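Zwischenbericht zum Sammelband »Serielles Erzählen im Unterricht«
Berichtszeitraum: zweites Förderhalbjahr
Stand: Sonntag, 28. Januar 2018

1. Stand der Arbeiten

Der Band untersucht, wie Fernsehserien, Fortsetzungscomics und Hörspielreihen in der Sekundarstufe eingesetzt werden. Gegenüber dem Antrag ist die Gliederung in vier Teile unverändert geblieben. Teil I (Begriffe und Forschungsstand) und Teil II (Fernsehserien) liegen vollständig in redigierter Fassung vor. In Teil III (Comics) fehlt noch ein Beitrag, der nach der Begutachtung grundlegend überarbeitet wird. Teil IV (Hörspiel und Podcast) befindet sich in der Begutachtung.

Auf den Aufruf gingen 42 Exposés ein, deutlich mehr als erwartet. Die Auswahl hat deshalb länger gedauert, und die Zusagen konnten erst mit einigen Wochen Verspätung verschickt werden. Zwei Zusagen wurden später von den Verfassern zurückgezogen. Ein Platz ist mit einem Beitrag aus der Reserve besetzt, der zweite bleibt frei. Der Umfang des Bandes wird nach heutigem Stand 400 Druckseiten betragen, Register eingeschlossen.

2. Begutachtung

Alle Beiträge werden von zwei Personen gelesen, davon mindestens eine aus einem anderen Fach als dem der Verfasser. Das Verfahren hat sich bewährt, kostet aber Zeit. Vor allem bei den empirischen Beiträgen lagen die Gutachten aus der Literaturwissenschaft und aus der Erziehungswissenschaft weit auseinander. In drei Fällen wurde ein weiteres Gutachten eingeholt. Ein Beitrag wurde danach abgelehnt, die beiden anderen sind mit Auflagen angenommen.

3. Erhebung an den Schulen

Die begleitende Befragung von Lehrkräften wurde an den Standorten Cudholm und Drirncombe abgeschlossen. Es liegen 77 auswertbare Fragebögen vor. Der Rücklauf war in Cudholm gut, in Drirncombe musste zweimal nachgefasst werden. Die offenen Antworten sind transkribiert, die Kodierung läuft. Der Kodierleitfaden wurde nach einem Probelauf an zwei Stellen geändert: Die Kategorien »Motivation« und »Vorwissen« ließen sich nicht sauber trennen und sind jetzt mit Unterkategorien versehen. Die bereits kodierten Bögen werden nach dem neuen Leitfaden noch einmal durchgesehen.
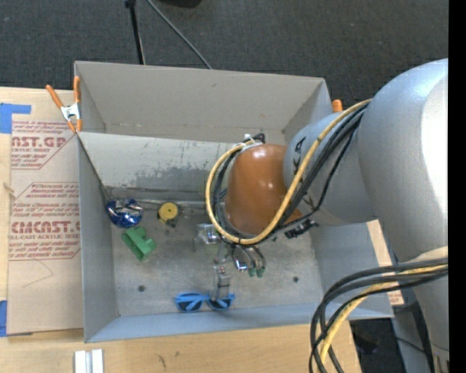 Die Auswertung soll als eigenes Kapitel am Ende von Teil II stehen. Im Antrag war dafür ein Anhang vorgesehen. Die Herausgeber halten die Ergebnisse inzwischen für so eng mit den Beiträgen zur Fernsehserie verbunden, dass eine Trennung das Lesen erschweren würde. Wir bitten um Zustimmung zu dieser Änderung. Mehrkosten entstehen dadurch nicht.

4. Bildrechte

Für die Comicbeiträge sind die meisten Abdruckgenehmigungen erteilt. Offen ist noch die Anfrage beim Verlag Brolell, der die Rechte an zwei älteren Heftreihen hält. Die bisher genannte Gebühr liegt über dem Ansatz im Kostenplan. Falls keine Einigung zustande kommt, werden die betreffenden Seiten im Text beschrieben und nicht abgebildet. Der Verfasser ist damit einverstanden.

5. Verlag und Herstellung

Der Vertrag mit dem Verlag Maluleke ist unterschrieben. Vereinbart sind eine gebundene Ausgabe und eine elektronische Ausgabe, die nach zwölf Monaten frei zugänglich wird. Die Formatvorlage liegt vor und wurde an alle Beitragenden weitergegeben. Die Literaturangaben sind trotz Vorlage uneinheitlich und werden von der Redaktion angeglichen; dafür wurde die Stelle der Hilfskraft um einen Monat verlängert. Der Betrag ist aus nicht verbrauchten Reisemitteln gedeckt.

6. Weiteres Vorgehen

Die vollständige Satzvorlage soll im Mai an den Verlag gehen. Bis dahin sind die Gutachten zu Teil IV einzuarbeiten, das Auswertungskapitel ist zu schreiben und die Einleitung auf die endgültige Reihenfolge der Beiträge abzustimmen. Das Register wird erst nach dem Umbruch erstellt. Der Verwendungsnachweis für das abgelaufene Halbjahr geht Ihnen mit getrennter Post zu.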